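Workshop Notebook, Potero Furniture Conservation
Entry: Oct 10, 2026
Recorded by: Gumaro Zavala
Copies to: Rainer Kramer, Hyun-seo Hyun

Subject: Orange-brown wooden piece, Cerkirville loan, preparation for return

The piece was brought up from the lower store this morning and its paperwork checked against the 2004 intake sheet. The sheet gives the finish as "smooth, orange-brown, later than the body." I agree with the color and have no view yet on the date. The sheet does not name the finish, and no test was made at intake. Rainer Kramer has asked that none be made now, as the owner has consented to surface cleaning only.

Dusting was done with the soft brush, working with the grain. The second pass used a barely damp cloth, wrung out twice, on a trial patch low on the back. The patch was left for 16 minutes and then looked at under the side lamp. No bloom and no drag. A note of the patch has been entered on the condition form so that the next person does not take it for wear.
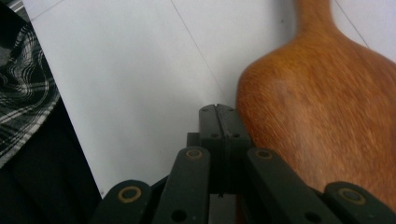
The remaining surfaces were cleaned in the same way, in sections, with the cloth changed between them. Color transfer to the cloth was slight and gray, consistent with dirt. One section near the lower edge gave a faint orange trace. Work there was stopped and the section has been marked on the form for Hyun-seo Hyun to examine before anything further is done.

The plaid fabric is to stay out of contact with the cleaned finish until it has been checked for loose dye. Plain cotton is to be used for wrapping in the meantime. The Trimus padding ordered in May is on shelf 7 and has not been opened.

Outstanding:

Hyun-seo Hyun to examine the marked section and initial the form.
Kaj Thorlacius to confirm the collection time with the Cerkirville office.
Replacement bulb for the side lamp. The present one flickers when first switched on.
Cotton tape, narrow. 4 rolls requested, none received.

Used cloths are bagged and labeled in the tray beside the sink. Please do not discard them before the section has been examined.

G.Z.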